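主题：Re: [石材养护] 深色大理石台面发白、墙角接缝泛黄，求教

各位好，

前几封来信都看了，我按顺序回，先说台面，再说墙角。

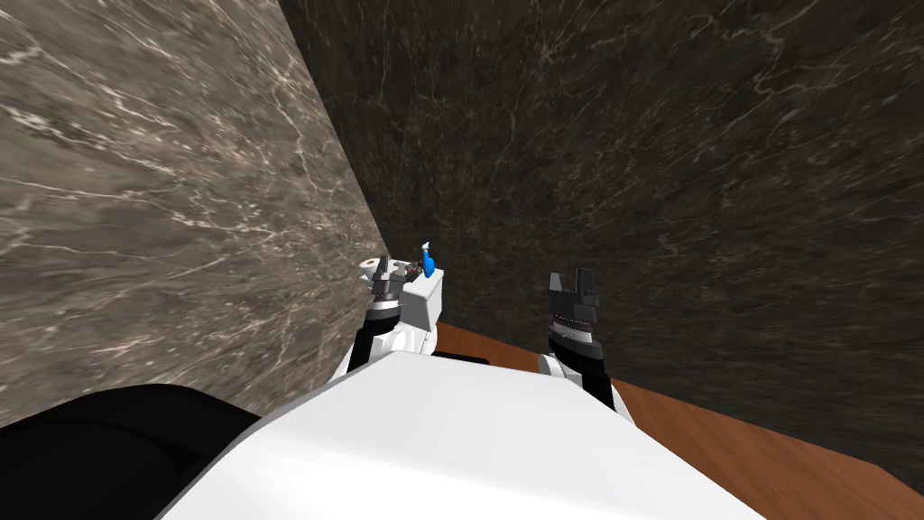
Lurdes Marinho 在上一封里写道：

> 我家在 Witulstead，厨房去年翻修，台面和一面墙用了深色大理石，另一面墙是浅一些的灰褐色，白筋比较多。住进来不到一年，水槽边上就有一圈一圈的白印，用干布擦不掉，湿的时候看不见，一干又出来。两面墙相接的那条缝，原来是浅灰的胶，现在靠下的一段发黄。
>
> 家里人说是石头质量不行，店里的人说是我用错了清洁剂。我平时用的是超市买的除水垢喷剂，一周一次。请问还有没有救？要不要整块重新打磨？Nerkley 那边有一家报了价，我觉得贵，想先问问大家。

先说白印。湿的时候看不见、干了又出来，这是典型的酸蚀痕，跟水垢是两回事。水垢浮在石面上，用指甲或者塑料刮片能刮下一点粉；酸蚀是光面被吃掉了一层，摸上去比旁边略涩，怎么擦都还在。除水垢喷剂大多是酸性的，大理石的主要成分是碳酸钙，遇酸就起反应，深色的石头尤其显眼。浅色那面墙说不定也溅到过，只是看不出来。

所以第一件事是把那瓶喷剂收起来，以后只用中性的石材清洁剂，或者温水加一点点中性洗洁精，擦完用清水再过一遍，最后用干毛巾收干。醋、柠檬酸、含氯的漂白水都不要碰大理石。

再说要不要整块打磨。我的意见是先别急。请在最不起眼的地方试一小块，巴掌大就够。步骤如下：

一、把石面洗净，晾一夜。
二、用大理石专用的抛光粉（看清楚包装，花岗岩用的不行），加少量水调成稀糊。
三、用白色毛毡垫打圈，手劲要匀，打到糊快干的时候再补一点水。
四、擦净，等干透，侧着光看。

光泽回来了，说明蚀得浅，剩下的可以自己慢慢做。试完还是雾的，那就要从粗一号的磨片开始，这一步手工很难做平，容易磨出坑，还是请人来。我自己在 Toledo 的老房子里做过一段窗台，前后花了7个晚上，胳膊酸了很久，效果只能说过得去。后来台面那部分我还是请了师傅，一个上午就做完了。

关于报价，Lurdes 没有写具体数字，我不好说贵不贵。可以问清楚三点：是只磨受损的部分还是整面磨；含不含防护剂；接缝处怎么处理。只磨局部会便宜，但深色石头局部磨完，和周围的光泽常常对不上，站在窗户对面看很明显。我那次整面做下来，连工带料是2,000，不含补胶，供参考，各地价钱差得多。

然后是墙角发黄。两面墙相接的地方，以及墙和台面相接的地方，一般打的是硅胶。发黄有几种可能：胶本身老化；油烟和清洁剂渗在表面；还有一种比较麻烦，就是当初用了普通的酸性硅胶，固化时放出醋酸，里面的增塑剂也会往石头里走，时间长了石边会出一条深色的油印。石材要用标明石材专用的中性胶，买的时候一定要看标签上的字，光看颜色分不出来。

判断的办法：拿美工刀在发黄那一段切下一小截。如果黄只在表面，里面还是灰的，多半是油烟，整条换掉就行。如果里外都黄，再看紧挨着胶的石边有没有发深的一条，有的话先别急着补新胶，要用吸附膏把油印拔一拔。吸附膏可以买现成的，也可以用白色的滑石粉加丙酮调，敷上以后盖保鲜膜，放一天再揭开让它干。用丙酮要开窗，灶火全关。一次拔不干净很正常，可以重复。

换胶的时候，旧胶要刮干净，残留的部分用塑料铲，不要用金属刀片直接刮光面。刮完用酒精擦一遍，两边贴美纹纸，打胶，抹平，趁没结皮就把纸撕掉。之后至少24小时不要沾水，包装上写得更久的按包装来。

前面有人问防护剂要多久做一次。这个没有统一的说法。我的做法是滴水试：在台面上滴几滴清水，等12分钟擦掉，石面颜色变深了，就该补了。没变就不用管它。补的时候薄薄一层，超过说明书上的时间没擦掉的话，表面会发粘，还得用同一种防护剂去溶开，很费事。另外要说明，防护剂防的是渗，油和酱油进不去，但它防不了酸。做了防护的大理石，滴上柠檬汁照样会留印。很多人在这一点上吃过亏，包括我。

还有一位问木台面和石墙接在一起怎么处理。木头会随季节胀缩，石头基本不动，所以两者之间要留缝，用弹性胶填，不能用水泥类的填缝剂，填了也会裂。木头那一侧先上好油或者漆，干透以后再打胶，不然胶粘不牢，水会顺着断面进去。用木蜡油的话，胶要打的那条边先不要上蜡，可以贴纸隔开。

资料方面，我手上有一本 Trenus 出的石材养护小册子，四月份重印过，60页，讲大理石的部分在前半本，讲吸附膏的配比比较细。需要的请单独给我写信，不要回到列表里，附件太大，上次已经有人抱怨过了。

最后请 Lurdes 试完那一小块之后说一下结果，最好写明用的是哪种抛光粉、打了多久。列表里问酸蚀的人不少，写回来试过结果的却很少，以后查旧信也方便些。

另：下次回信请把前面的引文删短，只留要回答的那几行。

祝好

--
石材养护邮件列表
退订请发空信，主题写“退订”
提问前请先查阅往期存档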